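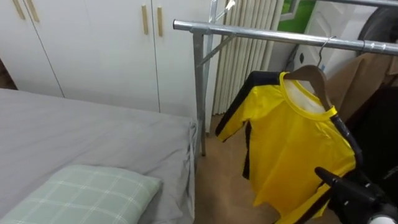 Mit der Kleiderstange zieht endlich Ordnung neben dem Bett ein! Alles, was schon getragen, aber noch nicht reif für die Wäsche ist, bekommt hier seinen Platz und landet nicht mehr auf der Decke oder (wir kennen das alle) über der Stuhllehne. Das Gestell darf ruhig dicht an der Bettkante stehen, so wie das silberfarbene Rohrgestell mit der gelben Trainingsjacke, solange sich der Kleiderschrank noch bequem öffnen lässt. Für die Kutance-Kleiderstange gilt: vor dem ersten Aufhängen alle Verbindungen von Hand nachziehen und nach einer Woche noch einmal kontrollieren.

5.1 Kleidung aufhängen und auslüften

1. Taschen leeren. Schlüssel und Münzen ziehen den Stoff schief, und die Falten bleiben tagelang drin.

2. Einen breiten Bügel wählen. Bei glatten, leicht glänzenden Stoffen lohnt sich das besonders — auf schmalen Drahtbügeln rutschen sie gern von einer Seite auf die andere.

3. Den Bügel von unten durch den Saum einführen, wenn der Halsausschnitt eng ist. Nie von oben durch den Kragen zwängen, sonst leiert das Bündchen aus.

4. Den Kragen mittig ausrichten und die Schulternähte auf die Bügelschultern legen. Danach die Ärmel einzeln nach außen ziehen, kurz ausschütteln und fallen lassen. 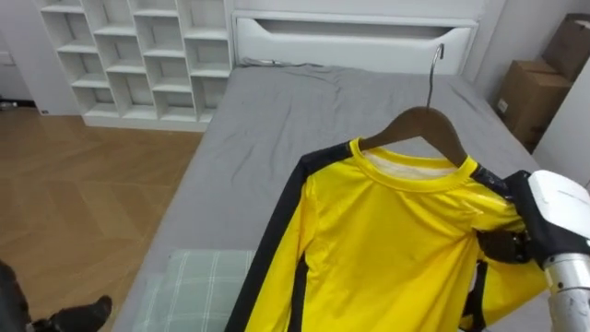
5. Den Oberkörper von oben nach unten glatt streichen, zuerst vorn, dann hinten. Seitliche Einsätze nicht vergessen, dort setzen sich Knicke am hartnäckigsten fest.

6. Zum Lüften eine Handbreit Abstand zum nächsten Kleidungsstück lassen und das Fenster öffnen. Über Nacht reicht völlig.

Hinweis: Gestrickte Pullover gehören nicht auf die Stange. Falten Sie sie und legen Sie sie in den Schrank.

Vorsicht: Schwere Mäntel immer gleichmäßig auf beide Hälften der Stange verteilen. Hängt alles an einem Ende, kann das Gestell kippen.

5.2 Kissen absaugen

Jetzt kommt der Teil, der am schnellsten geht und am meisten bringt! Ein Handgerät mit sauberer Düse genügt, und die Bezüge dürfen dabei draufbleiben, wenn sie frisch sind.

1. Die Kissen kräftig aufschütteln und am Kopfende übereinanderlegen. Unser Cluvilow mit 900 g Füllung braucht ein paar Stöße mehr, bis es wieder schön hoch ist.

2. Den Filter des Geräts prüfen. Ist er grau, erst ausklopfen oder auswaschen (Trockenzeiten siehe Seite 67).

3. Mit der niedrigsten Stufe beginnen. Die Düse flach aufsetzen und langsam in Bahnen über die Oberseite führen. Saugt sich der Stoff fest, das Gerät kurz ankippen und neu ansetzen.

4. Nähte und Ecken zum Schluss bearbeiten, dort sammelt sich der meiste Staub.

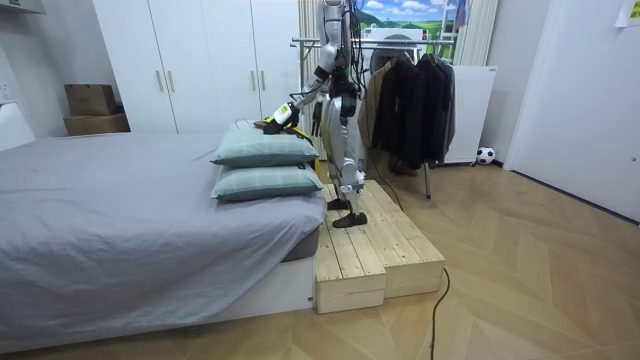
5. Das obere Kissen wenden, die Rückseite genauso behandeln und dann mit dem unteren weitermachen.

6. Beide Kissen 2 Stunden offen liegen lassen. Die Tagesdecke kommt erst danach wieder drauf.

Hinweis: Ein kleines Etikett in der Seitennaht bitte umfahren. Die Düse kann es einziehen und die Naht aufreißen.

5.3 Bett herrichten

1. Das Spannlaken an den Ecken am Kopfende nachziehen und erst dann zum Fußende arbeiten.

2. Den Stoff mit dem Unterarm glatt streichen, immer von der Mitte nach außen. Kleine Falten an den Ecken sind ganz normal und verschwinden beim nächsten Beziehen.

3. Karierte Bezüge so ausrichten, dass die Linien parallel zur Bettkante laufen. Das dauert einen Moment und sieht sofort aufgeräumt aus — probieren Sie es aus!

4. Das untere Kissen flach hinlegen, das obere leicht schräg dagegenlehnen.
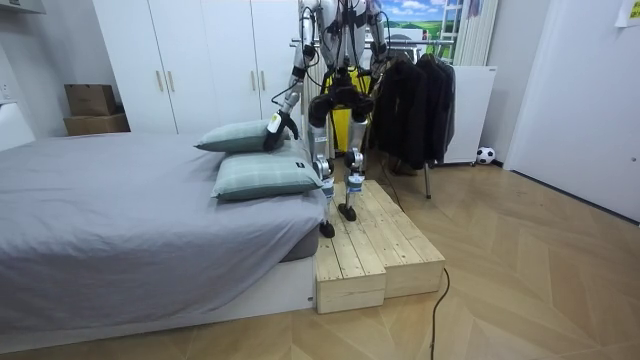
SICHERHEIT UND PFLEGE

Trittstufen neben dem Bett: Unbehandeltes Kiefernholz nur nebelfeucht abwischen und sofort trocknen. Stufen vor dem Betreten bündig aneinanderschieben und auf festen Stand prüfen.

Metallrohre: Mit einem weichen Tuch abreiben, keine Scheuermilch verwenden.

Schrankgriffe: Trockenes Tuch, bei Fingerabdrücken ein Tropfen Spülmittel.

Ersatzteile für die Kleiderstange, auch einzelne Endkappen, bestellen Sie bei Hoekstra unter Angabe der Teilenummer 83.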